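The Ladholm Table, September

So the table finally made it into the gallery! I got it from a seller over in Pernton for 80 dollars, and I've been a little silly about it ever since - mostly the grain. I could look at it all day.

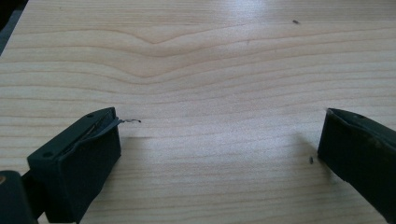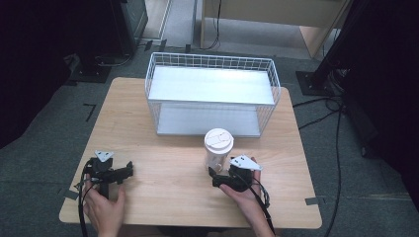 Pale wood grain in both. The second has the white wire basket and a lidded cup too.

I still want to try it in the Mevunley room, 6 feet from the window, but it's heavy and I'm tired. More pictures when I get to it!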